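Speaker notes
Negotiating over Shared Cities: What Municipal Arrangements Can and Cannot Settle
Delivered by Izzati Ngau, Brirbridge Centre for Regional Diplomacy
Session chair: Yoga Tambunan

Opening

Thank the chair and the hosts. Acknowledge colleagues who have travelled for the October program.

The paper on which these remarks are based has been circulated. I do not propose to read it. I will speak to its central argument, which concerns the difference between dividing a city's sovereignty and dividing its services, and I will refer throughout to the Gatomham dialogue, where the Centre has acted as a convenor.

State at the outset that the Centre takes no position on final status in any of the disputes mentioned this afternoon. Views expressed are my own.

Section 1. Why capitals are left until last

Negotiators have a long-standing preference for deferring the question of a contested capital. The reasoning is familiar. Agreement on trade, water and policing is expected to build confidence, and confidence is expected to make the harder question manageable.

Our reading of the Gatomham record is less encouraging. Deferral allowed the parties to sign an interim agreement, but it also allowed each government to tell its own public that nothing had been conceded. By the time talks on the city resumed, leaders on both sides were held to pledges made before domestic audiences and, in several instances, before supporters abroad.

Pause here. Refer the audience to the chapter on campaign pledges. We reviewed 332 public statements by senior figures in the two governments and their principal opposition parties. Of these, 49 were later clarified, qualified or withdrawn by a spokesperson. Most of the clarifications concerned a single adjective: "undivided", "shared", "open" or "permanent".

The point to stress is that a clarification seldom restores the earlier position. The original audience remembers the promise and the other side remembers the retreat.

Section 2. Sovereignty and services

Move to the distinction itself. Sovereignty concerns flags, courts, the seat of government and the law under which a resident is tried. Services concern rubbish collection, bus routes, school enrolment, building permits and the labelling of streets.

Diplomats tend to regard the second list as technical. Residents do not. In the Centre's household survey, which drew 3,229 completed responses across both halves of Gatomham, the most frequently cited grievance was the refusal or delay of building permits. Questions of national symbols ranked lower in the eastern districts and somewhat higher in the western ones.

Caution: do not overstate this finding. Respondents were asked about daily life before they were asked about status, and the order of questions may have influenced the result. The methodological note in the paper deals with this in full.

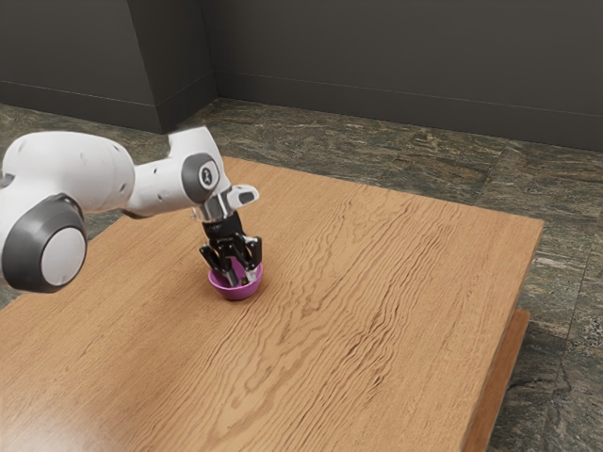 Simulated robotic arm with its gripper lowered into a small purple bowl.

Section 3. The Jitodier formula

The Jitodier formula takes its name from the village in which the second round of talks was held. It proposed a single metropolitan council with two electoral rolls, a rotating chair and a reserved list of matters on which neither roll could be outvoted by the other.

Its merits should be set out fairly. The formula kept the city physically open. It gave residents a ballot without requiring them to change citizenship. It named a neutral registry for land titles, to be administered for a term of 21 years.

Its difficulties were also considerable. The reserved list grew at every session until it covered most of what a council would ordinarily decide. There was no agreed procedure for breaking a deadlock. The western delegation regarded the registry as a surrender of authority over property law, and the eastern delegation regarded the term as too short to provide any assurance to families with disputed claims.

Mention the Dreßler memorandum at this point. It was prepared as a legal opinion for the mediators and was subsequently released by agreement of both parties. It advised that a municipal body could lawfully exercise powers delegated by two states, provided each delegation was separately enacted and separately revocable. The second condition proved fatal. A council that either government may dissolve on short notice cannot borrow money, hire staff on secure terms or plan a sewer line.

If time is short, omit the following paragraph.

There is a further matter concerning holy places and cemeteries. The parties agreed informally that custodians already in place should remain in place, and that no new signage would be erected without joint consent. This understanding has never been written down. It has been observed with fewer breaches than any signed clause in the interim agreement. I would be cautious about drawing a general rule from one case, and I would be more cautious still about any proposal to formalize it.

Section 4. The role of outside governments

Friendly governments are frequently invited to endorse a particular outcome. Such endorsements carry weight at home and are usually offered for domestic reasons. Once given, they narrow the room available to the very leaders they are intended to assist.

Three observations from the dialogue may be offered to officials present.

First, statements on process cause less damage than statements on maps.

Second, a visiting delegation should decide in advance which offices it will call upon in the city and should inform both sides of the complete itinerary. Several avoidable incidents at Gatomham arose from an unannounced stop.

Third, funding for municipal works should be committed for longer than one electoral cycle in the donor country. Half-built projects are attributed to the other community.

Anticipated questions

On whether partition remains a realistic option: refer to the transport and water annexes. The networks can be separated at considerable expense. The paper does not recommend it.

On leaked maps said to show individual street boundaries: the Centre has seen several versions, cannot authenticate any of them and will not comment on their contents.

On the resumption of talks: decline to speculate. Direct the questioner to the chair, who will speak to the timetable in the closing session.

Thank Yoga Tambunan and invite questions from the floor. Printed copies of the survey tables are at the registration desk.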